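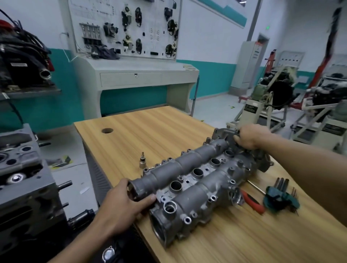 Most of the staff at Woveck had stopped reading the migration notices by May, according to one team leader, and found out that their shared folders had moved only when the old links failed.

Chapter 4
Moving a Workforce to New Software

Woveck makes engine parts at two sites, Feser and Arruda. It had 1585 user accounts when it decided to replace its old mail and document system with a hosted one. Copying the data took 2 weekends. Getting people to work in the new system took most of a year.

This chapter deals with the second job. We look first at how a firm finds out who uses what. At Arruda, the survey turned up 116 small databases that the IT department had no record of – some held holiday rotas, others held supplier prices that were still in daily use.

We then turn to training. Woveck bought a set of online lessons from Ernby and sent every user the same link. Office staff finished them quickly. Shift workers, who shared a few terminals, often did not start. The help desk logged 4000 calls before the training plan was changed.

Before reading on, make a note of the programs you use in a normal week and who you would ask if one of them were withdrawn. You will need the list for the exercise at the end of section 4.2.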